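Tundport Trades Board > Locks and Hardware > Master key systems
Thread: Restricted keyway vs. open keyway for a 30-door building
November 2020

kestrel_bore
Posts: 564
I have been asked to spec a rekey for a mixed-use building. 30 doors, mostly mortise cylinders, plus a few rim cylinders on the exit hardware. The existing system is an open keyway that any hardware store can copy. The owner wants key control but does not want to pay for new locksets.

Two options on the table. One is Zitton cylinders on a restricted keyway, with blanks sold through the dealer only. The other is to stay on the open keyway, repin everything, stamp the keys "do not duplicate" and keep a better log. The second is far cheaper. I am leaning toward the first and would like to hear from people who have maintained either one for more than a few years.

shimstock
Restricted. The stamp has no force. Most counters will cut a stamped key without asking, and the self-service machines don't read stamps at all. If the owner is paying for key control, the open keyway does not deliver it at any level of record keeping.

Check that the Zitton tailpieces match your rim devices before you order. There are two lengths and the catalog page lists only one.

plug_follower
Disagree with the above, at least in part. Restricted keyways are fine until the dealer closes or drops the line. I took over a Skollance system in that state. Blanks had to come from out of state with a signed letter, and the lead time was long enough that the tenants started sharing keys. Once they share keys you have less control than you had with the open keyway.

A log that somebody keeps up beats a patented blank with no log.

kestrel_bore
The dealer risk is a fair point. I could ask for a stock of uncut blanks to be held on site in the key cabinet, and for the authorization card to be in the owner's name and not mine. Would that cover it?

shimstock
It covers most of it. Get the bitting list as well. Plenty of owners find out at the next rekey that they never received it.

On the pinning itself: keep the levels down. With 30 doors you need a grand master only if the owner insists on one. Every level adds master wafers, every wafer adds a shear line, and extra shear lines mean more keys that work where they should not. They also make the cylinder easier to pick. Two levels are plenty here.

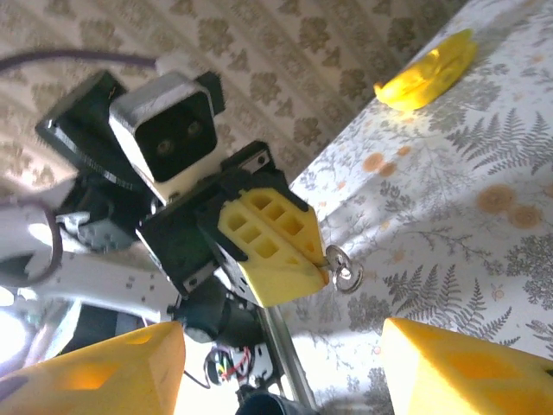 Also leave the mechanical rooms off the master entirely. Key them alike on their own change key. The cleaning contractor usually ends up with a master, and there is no reason for that key to open the electrical room.

greco_side_door
We did a similar job at the Greco arcade and split it the same way. Shops under one master, service rooms keyed alike and separate. No complaints about the keying. The complaints were about the keys themselves. Soft nickel silver, deep cuts near the bow, and they bent in the heavier doors. Ask whoever does the bitting to avoid putting the deepest cut in the first position.

plug_follower
That is a door problem and not a key problem. If a key bends, somebody is using it as a handle to pull the door. Check the closer and the strike alignment first. Changing the bitting to suit a door that drags is treating the wrong part.

greco_side_door
The closers were set correctly. We checked. People pull on keys no matter what the door does, and the first cut carries the load. I would do both.

shimstock
Agree with doing both. MACS limits will take out some of the bad combinations anyway, but they say nothing about first-position depth, so you have to put it in the spec as its own line.

kestrel_bore
Noted, and it will be a line in the spec.

One more question. The owner wants the keys stamped with the door numbers. I would rather use a blind code. Has anyone managed to talk an owner out of this?

plug_follower
Blind code, always. Point out that a lost key with a door number on it means a rekey of that door, and put the price of the rekey in the same email. If they still want numbers, use removable tags inside the cabinet and leave the key blank apart from the serial.

ward_and_lever
Reading this with interest, as I have the same job coming up in May. One note on the serials – ask for them to be stamped on the bow before cutting. Stamping afterward can twist a thin blank enough to make it drag in a tight keyway – I had a batch of Skollance keys go back for that.

kestrel_bore
Thanks. I am going with Zitton restricted, two levels, service rooms keyed alike, blind code, blanks held on site. Still waiting on the tailpiece lengths from the dealer.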